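The McIntyre box set, three weeks on

I paid for the complete McIntyre, the old arts interviews, because Vernon Thibodeau swore it was the best talk television ever made. It has 30 programmes. I have got through 11, and I'm not convinced.

The composers are good. The novelists mostly sit in their own kitchens agreeing with whatever they're asked, and the Narano episode spends an age on a man looking out of a train window. Was that daring in its day? Vernon says so. I think they'd run out of questions. 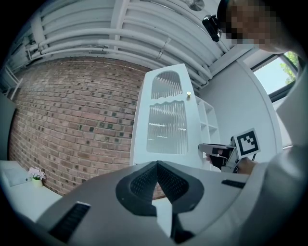
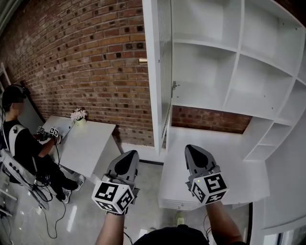 What I do trust in the series is the workshop episode, where Firdevs Bozkurt carves a puppet and hardly speaks. The director leaves her hands alone for minutes at a time. I'd sooner watch that, or two hands holding a pair of grippers with black-and-white squares on their mounts, as in the second photo, than hear one more poet on the subject of rain. The sleeve notes call it a minor entry. I'll watch the other discs, but Vernon can buy the next set himself.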